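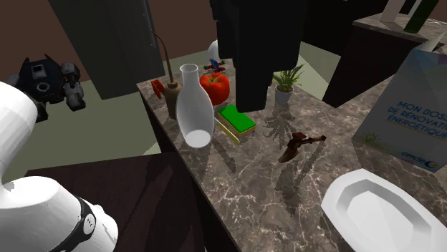 Dineck opens its kitchen demonstration set to outside teams

May 1, 2026

Hi, I'm Titilayo Aliyu, and I run data collection at Dineck. Normally somebody else writes these announcements, but I asked for this one because I've been living inside a pretend kitchen for months and I have things to say about it!

Starting today, outside research teams can apply to use Corkeo, our collection of simulated kitchen demonstrations for robot arms. The first release has 861 demonstrations recorded across 122 different kitchen layouts. Every one of them was driven by a person, start to finish, with a hand controller and (in my case) a lot of muttering.

If you've never done this kind of work, it goes like this. You sit down, the simulator loads a kitchen, and you get a short written task, something like "move the sponge next to the plate." You steer the arm, you do the task, you press save. Then the kitchen gets rearranged and you go again. The learning system gets the arm's movements along with the simulated camera views, and it tries to work out what you were up to.

We're pretty generous with the clutter. A countertop might have a bell pepper, a vase, a potted plant and an oil can with a long skinny spout all sharing the same stretch of marble, plus a booklet in French about home energy renovation standing up at the side. I like that booklet a lot. Real kitchens have mail and paperwork in them, and I wanted our arm to meet some before it ever met a real one. The lighting and the wall colors change between layouts too, and so does the furniture.

The question I get most is why we keep the bad runs. We do keep them! If I knock a vase over on my way to the pepper, that run gets saved and labeled as a miss, and it ships in its own folder so you can leave it out if you'd rather. The 861 figure covers the good runs only. Our training group, the Erraji team, asked for the misses early on and they've been poking at them ever since. They'll publish their own notes when they're ready, so please don't write to me asking for results. I don't have them.

Twelve of us did the driving. We came in with very different habits, and you can see it in the recordings. I go slow and come down from straight above. One of my coworkers swoops in sideways every single time, and for a while I tried to talk him out of it. Then the Erraji folks told me to leave him alone, they wanted the variety. Fair enough.

The download includes the demonstrations, the task sentences, the layouts and a small viewer called Sureck, so you can replay any run from any angle you like. Sureck is still a bit clunky when you scrub backward. We know, and a fix is on the list for later in May.

Corkeo is free for schools and nonprofit labs. Companies can apply as well, and we'll talk about terms one at a time. To apply, send us a short note saying who you are, what kind of arm you work with and what you hope to teach it. One page is plenty. My team reads all of them, and we'll write back either way.

Press contact: Titilayo Aliyu, Data Collection, Dineck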